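My bank has moved its opening hours again, and I found out by walking into the door. It now opens for six hours on alternate mornings, a timetable I associate with rural museums.

I went in to change an address. The letter said to do it on the app, and the app said to write a letter.
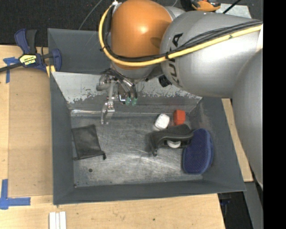
So I rang. I was 37th in the queue, and a recorded voice thanked me for my patience — a generous guess. After 18 minutes a kind young man told me to visit my branch.

I don't want marble pillars or a manager called Mr Something. I want a counter, a person behind it and a pen on a chain. They can even keep the pen. Until then my statements will go on arriving at my old flat.

Hazel Pennington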